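Wilia Releases Remote Teaching Software for Kitchen Tasks

PELTMONT, December 21, 2020 – Wilia, a maker of software for robot training, today released Trernero, a program that lets a person teach a robot arm a household task by steering it from another location. The first release covers kitchen work and runs in simulation.

With Trernero, the operator wears no special suit and writes no code. A handheld controller moves the simulated arm, a trigger opens and closes the fingers, and the program records every joint position along with the view from the virtual cameras. A finished run is saved as one demonstration. Operators can replay it, trim the start and end, or throw it out and try again.

The release includes 17 kitchen tasks, among them picking up utensils, moving food into a dish and clearing a counter. Each task can be loaded with a different layout, so that the person teaching it does not repeat the same motion every time. Wilia is also supplying 388 recorded demonstrations with the software, all made by its own staff during testing.

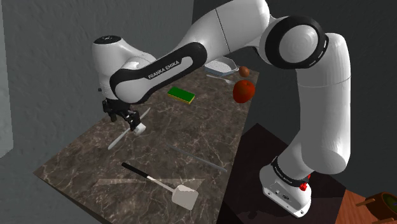 A simulated Franka Emika arm over the marble countertop in a Trernero kitchen scene. Credit: Wilia

"People who know kitchens are often not people who know robots," said Marloes Bakker, head of product at Wilia. "We wanted a cook to be able to sit down, pick up the controller and show the arm how a spatula should be handled. Our early testers had trouble judging depth on a flat screen, so we added a second view from the side. That helped more than any other change we made."

Trernero was tested over the fall at Lehner, a vocational training center in Peltmont. Students and instructors there recorded 244 demonstrations, which were used to tune the controller settings and the speed limits on the arm. Those recordings are not part of the public release.

Recorded demonstrations can be exported for use with common learning tools. The software needs a desktop computer with a dedicated graphics card. Two operators can share a session – one steering, one watching and marking errors – over an ordinary internet connection.

Trernero is available now to research labs and schools at no charge. Commercial licenses will go on sale in January. Support for teaching a physical arm by hand guiding is in development, and Wilia has not set a date for it.

About Wilia
Wilia develops software for recording and managing robot demonstrations. The company is based in Peltmont.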